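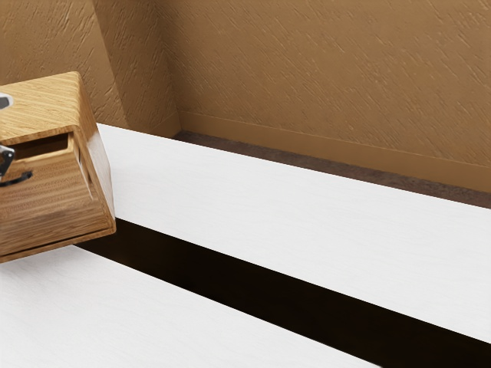

3.2 Trailer material and viewer sample

For the second study we used trailers of comedy films only. The trailers came from the catalog of Donard, a regional distributor, and each of them was shown in cinemas before the main film. We removed every trailer in which the leading actor was already known mostly for comedy, because our interest is in the case where the audience expects a serious performer and meets a comic one. After this step 30 trailers remained.

The viewers were 401 adults from Surnadmont and Radton. They watched the trailers in a small screening room, in groups, and filled in the form of Tekleab directly after each trailer. The form asks how funny the trailer was, how much the viewer wants to see the film, and whether the actor was a surprise in this role. The first two questions have a scale of seven points. The third one is answered by yes or no.

Figure 2 gives the mean wish to see the film for both answers to the third question. Viewers who were surprised gave higher values, but the spread among them was also larger. Roughly 35 percent of the surprised viewers wrote a free comment, and many of these comments name an earlier dramatic role of the same actor.

The comments were coded by Kalkidan Workneh and the first author separately. Where the two codings were different, the comment was read again and discussed until one code was agreed.

Figure 2. Mean wish to see the film, by surprise at the casting. Bars show the standard error.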